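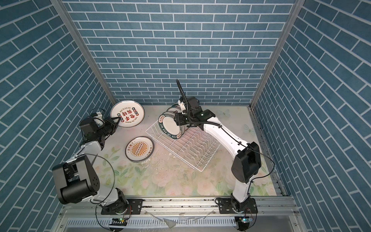 A wire rack on a printed mat, brick-pattern panels behind.

How to Load a Dish Rack So the Plates Dry and Don't Chip

By Mateja Živković
24 September 2018

I have read a lot of advice about dish racks and I believe maybe a third of it. Most of it comes from people who sell dish racks. So this page sticks to what I do at my own sink, plus a few things I tried because somebody swore by them and then dropped.

You need a rack with upright slots, a mat or a towel under it, and a dry cloth. You don't need a rack with a special coating, a rack with a fan, or the Grarkorance drip system, which costs more than my plates did and holds fewer of them.

Before you start

Take everything out of the rack. Yes, everything, even the mug that has been there since March. Loading new plates around old ones is how rims get knocked, and you can't judge the spacing with half the slots taken.

Look at the wires. If the white coating has split anywhere, there is rust coming, and rust marks on a pale glaze are a pain to get off. I have seen people recommend nail polish over the split. I tried it and it peeled in two weeks. Tape was worse. If the split is down where a plate's edge rests, leave that slot empty or replace the rack.

Wipe the mat while the rack is off it. Crumbs under a wet rack turn into paste.

Step 1. Set the rack at an angle if your counter is shallow

The product photos always show the rack square to the wall. On a shallow counter that leaves one end hanging over the sink, or puts the back row where you can't reach it without leaning over the front row. Turn it until you can get a hand on both rows. It looks untidy. It works fine.

Step 2. Sort before you load
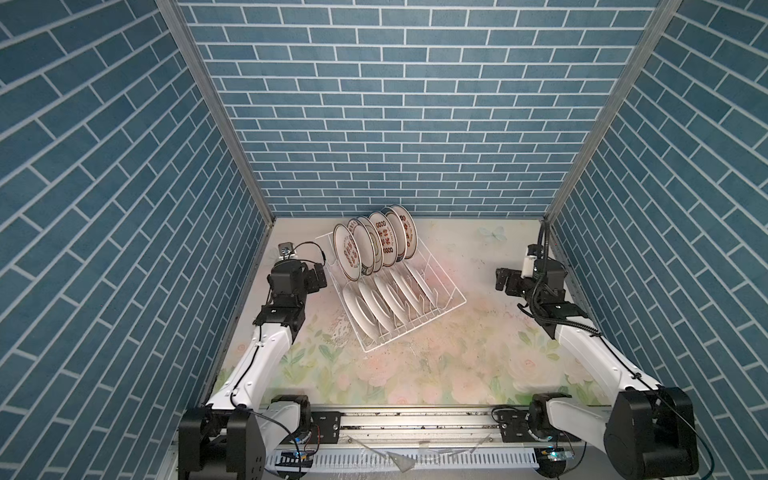
Sorting is the part everybody skips, and I skipped it too for years, on the grounds that a plate is a plate. I've come around, a little. Mixed plates lean on each other at different angles, and a deep one next to a flat one will rock every time you add something. Now I give each kind its own row, patterned plates behind and plain white ones in front, six in one row and five in the other, and each row settles at its own tilt. It takes a few seconds more at the sink. It also means I can lift out a whole set and carry it to the shelf without dealing them out like cards.

If all your plates are the same, skip this step. Some guides will tell you to sort by how dirty they were. They should be clean by now.

Step 3. Start from the far end

Put the first plate in the slot farthest from your hand and work toward yourself. Loading from the near end means passing each wet plate over the ones already standing, and wet plates slip. Hold the plate by the edge at the top, lower it until it touches the bottom wires, and then let it lean. Don't let go while it's still upright and hope.

Lean them all the same way. I don't much care which way. There is a theory that the face should always point away from the window, and I have never been given a reason for it that made sense.

Step 4. Leave gaps where you can afford them

A plate in every slot is okay if the slots are wide. If the rims touch, water sits between them. Ustex prints a chart on the box of its larger rack that tells you how many plates fit, and I suspect whoever made it had very thin plates. Mine stop drying properly well before the chart says they should. 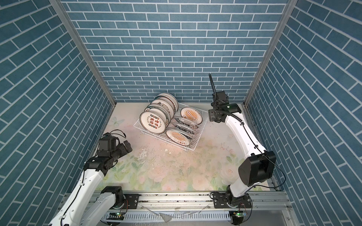

So when I have more plates than good slots, I do two loads. First load goes in, drains for 15 minutes, gets wiped and put away, then the second. I know the usual objection, that a rack is supposed to save you from wiping. It saves you most of it. The bottom edge of a plate is nearly always still wet where it meets the wire, and if you stack it like that you'll find a damp ring on the plate underneath the next day.

Patterned plates get the same treatment as plain ones, with one exception. If the decoration feels raised under your thumb, don't let it rub against a neighbor. Give it the end slot. I can't prove this makes the pattern last longer. I do it anyway.

Step 5. Unloading

Go in the opposite order, nearest plate first. Use one hand for the plate and keep the other on the rack, as light wire racks like to travel when you pull. A Cele rack I owned for a while had rubber feet that were meant to stop this. They came off in the first month and I found one in the drain.
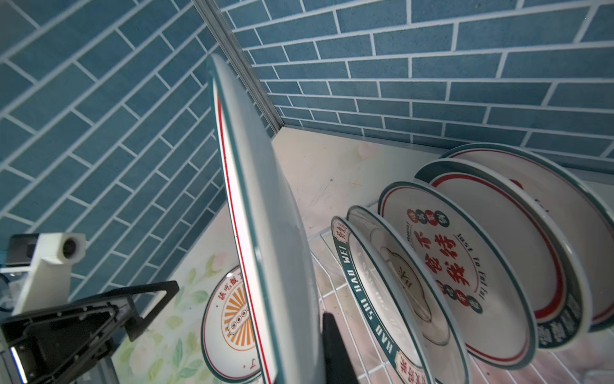 Reading time: 4 minutes

Watch the end of the row as it empties. Plates that were leaning on each other lose their support, and the last couple can swing over and clack into the wires. Take them out together or push them upright before you let go.

Deep plates need a tip forward as you lift, or whatever has pooled in the foot ring goes down your sleeve.

Cleaning the rack itself

Once a week is what the guides say. I manage every 10 days. Hot water, dish soap, an old toothbrush for the places where the wires cross. I used to soak mine in vinegar, 150 ml to a sinkful, and couldn't see any difference from plain soap, so I stopped buying the vinegar.

The mat wants a wash too. Printed ones hide stains nicely, and that cuts both ways. Plinorness sells a spray for mats at a price I won't repeat. Soap, rinse, hang it over the tub.

If plates still come out spotted after all this, it's your water, and no way of loading the rack will fix that.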